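Lorngate Door Chime Recordings

Welcome, and thanks for stopping by! Lorngate is a set of 337 short recordings of old two-note door chimes, the kind with a plunger that hits one metal bar going in and another coming back out. I grew up with one in the hallway, and I've been fond of the sound ever since. 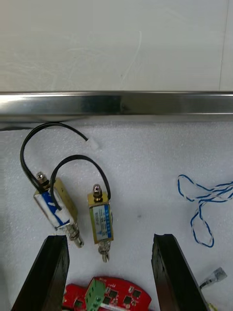
Every clip is a plain WAV file, trimmed to start just before the first note. The file name gives the chime first (Nilla, Major or Hokine – my own nicknames), then the take number.
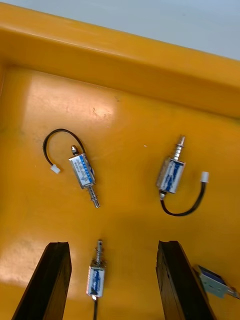 Small push-pull solenoids in a yellow-orange tray.

Clips run roughly 25 seconds, which sounds like a lot for a doorbell, but the low bar on Hokine rings on and on and I couldn't bear to cut it short.

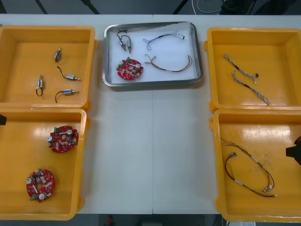
Worktable with four yellow bins and a shallow metal tray.

Known problems: a few Nilla takes have a refrigerator humming behind them, and one Major folder skips from take 700 to take 702.

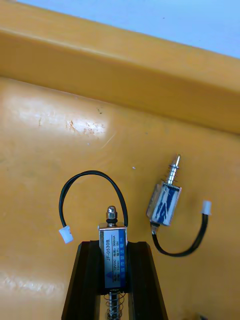

Please use the clips however you like – games, phone alerts, a school play. A short credit to Lorngate would be lovely. Corrections to the labels are welcome any time.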